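Category: Talks & Handouts > Space Planning

Moving In Slowly: speaker notes

Evening session at Pakside, the 101 series. Slot is 2 x 20 minutes with a break. Water on the lectern, clicker in left pocket.

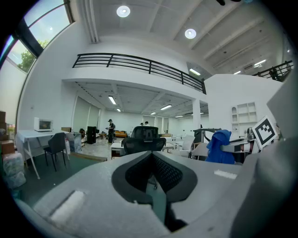 1. Opening (keep it loose)

Hi everybody, thanks for coming out. Quick show of hands - who has a cardboard box at home or at work that has survived at least one move without being opened? Wait for the laugh. Put my own hand up. Mine has been through three apartments and I'm pretty sure it's cables.

So I want to talk tonight about the in-between stage. The big stuff is in, people have already started using the room, and there are still boxes up the wall. I love this stage! I know most people hate it. But you can still change your mind about everything, and once the shelves fill up you really can't (or you can, but you'll complain the whole time).

2. The microwave on the table

Leave the slide up. Point to the left side, the white table with the skinny legs. Microwave near one end, little cardboard box near the other.

I have seen this table in every office I ever helped set up. The Skallow studio had one, the reading room at Grisemlow had one, my own kitchen had one for most of a winter. The microwave goes down on the first flat thing with an outlet in reach, somebody heats up soup, and that's it, that's the lunch corner now. You will never move it.

My advice is to pick the microwave spot before anything else. Before desks. Walk in with a sandwich and stand where you'd want to eat it. People think I'm kidding when I say this.

Mention: table height, crumbs, the door swing. At Skallow the door opened straight into a pillar and we all learned to get a bowl out sideways.

3. Boxes along the wall

Stacked brown boxes, far left, and a bundle in plastic wrap underneath. Then the clear bin next to the table.

Say the thing about clear bins here. I went over to clear bins after the Avram move and I'm never going back. With a brown box you need a label, and the label is always on the side facing the wall. A clear bin you can read from the doorway, more or less.

Rules I use for the stack (read them out slowly, people like to write these down):

- Heavy boxes at the bottom, and nothing higher than your shoulder.
- Write on two sides and the top.
- Anything still taped after 9 weeks gets opened on a Friday-type afternoon, with snacks, and you decide on the spot.
- One box is allowed to be the "I don't know" box. One!

If somebody asks about the plastic wrap - I leave it on until the thing has a place to go. Wrapped stuff is easy to slide around and it doesn't collect dust. The exception is anything soft that might be damp. Get that open the same day.

4. Too many kinds of chair

Okay, chairs. Black mesh one with the headrest, the black one with the fabric back in front of the table, the white curved ones farther back. Ask the room which one they'd grab. It's always the headrest.

I used to get very fussy about matching. At Avram I held up an order for a month so that all the chairs would be the same gray, and people sat on windowsills the whole time, and then they hated the gray. Now I say mix them. A good work chair for long sitting, light chairs you can drag over for a chat, and something by the food that you don't mind getting soup on.

And the blue cloth over the chair back! Chairs are coat racks. Put up 5 hooks by the door and you'll get your chairs back, mostly. (Tell the Grisemlow scarf story if there's time. Skip if we started late.)

5. The shelves with the arches

This is the part I really care about, so slow down.

Built-in white shelving, up on the right, some of the cubbies arched and some rectangular. Mostly empty. Isn't that nice to look at? And your hands are itching to fill it, I know, mine too.

Don't, for a bit. High cubbies are for things you want to see and hardly ever touch. Arched ones are terrible for binders, you lose the corners, so give those to a plant or a bowl or whatever odd thing makes the place yours. Save the square ones for anything with edges.

Try the one-in-three idea: fill one cubby, leave two, live with it. At Grisemlow we did that all through August and ended up leaving half of them bare for good.

6. Break, then the exercise

Hand out the graph paper. Everybody draws a room they use, from memory, and marks where the food is, where the coats end up and where the unopened boxes are. Pairs swap sheets. Give them ten minutes, then take a few out loud.

Remember to collect the pencils this time. Pakside wants the chairs back against the wall by 9.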